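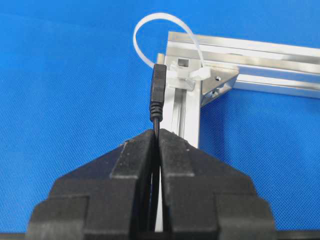
A gripper holds a cable upright by an aluminum frame at the Nirklow assembly plant in Drustthorpe.

At the Bench, a Different Kind of Shift

For most of its history, the cable hall at Nirklow ran on fingertips. Assemblers picked up a cable, turned the plug the right way round, and handed it on. A full shift meant 600 cables for each person, and the work was hard on thumbs and wrists.

Since June, three of the benches have been run by robot cells installed under a program the company calls Salteck. The cells present cables to the fixtures. Assemblers load the trays, check the fit and decide what is passed.

No positions were cut when the cells arrived. Job descriptions were rewritten, however, and employees at the affected benches moved to a new grade after completing training at the Navarro site. Part of the course deals with stopping a cell safely. A longer part deals with judging when a cable has been gripped badly, a skill that experienced assemblers already had and that the company had never written down.

Opinion on the floor remains divided. Several employees report less pain at the end of the day. Others say the hall has become a lonelier place, with benches set farther apart and fewer reasons to talk across them. Management has agreed to review the layout before more cells are ordered.

Staff have also asked for a say in how fast the machines are set. Under the present arrangement, the pace is fixed by the engineering office, and any change requires a written request from the shift lead.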